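Printed Patterns and Flat Boards
Handout for week 9, Gernimov Summer Course

Before this session, please read again the notes on lenses. Today we stay with the board itself: how the pattern is made, how it is placed on the table, and which mistakes we find every year in the reports.

A plain checkerboard gives us corners. Where two black squares touch, the position can be found very precisely, even when the print is not perfect. The weak point of the plain checkerboard is that all corners look the same. If a part of the board is covered, the software does not know which corner it sees, and often it rejects the whole picture.

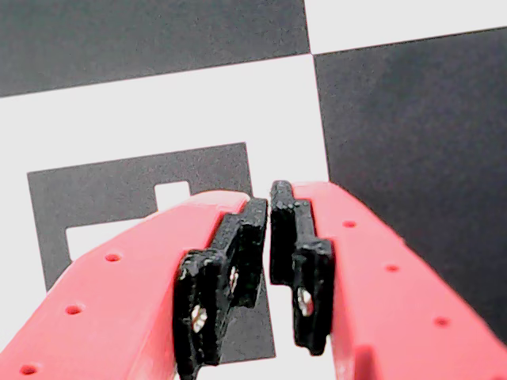 For this reason we prefer the combined pattern. In each white square there is a small square marker, with white blocks on a black ground, and each marker has its own number. The software first reads the markers and after that looks for the corners between them. A hand, a tool or a small block may stand on the board and the rest can still be used.

Printing. Ask the print shop for a matte surface. A glossy surface reflects the lamp, and the reflection destroys exactly the edges which you need. Switch off "fit to page" in the print window. After printing, measure ten squares together with a steel ruler and divide. Do not measure only one square, the error of the ruler is then too large. Write the measured size in your notebook, also if it is the same as the planned size.

Mounting. Paper alone is never flat. The Bavetti panels in the cupboard are good, the Trummer cardboard bends after a few weeks in a humid room. Put the glue on the panel and not on the paper, start in the middle and go slowly to the sides. Leave it under books until the next morning.

Light. Set the exposure for the white squares. When they are too bright, white grows over the black and the markers become thinner. In the Grultik exercise we begin with a shutter of 1/200 and go to 1/1,000 and 1/2,000 if something moves above the board. What moves will be blurred at a slow shutter, while the squares that lie still remain sharp.

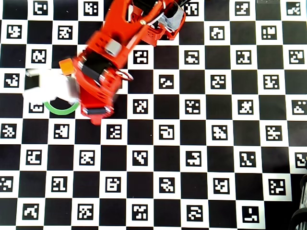
One participant asked whether the covered markers should be counted as lost, and whether the picture must then be repeated. It was also asked if objects on the board make the result wrong. The answer to both is no, as long as enough markers stay free on all sides of the covered part. A picture with free markers only in one corner should be left out.

For Tuesday: print one board, mount it, and bring the measured square size.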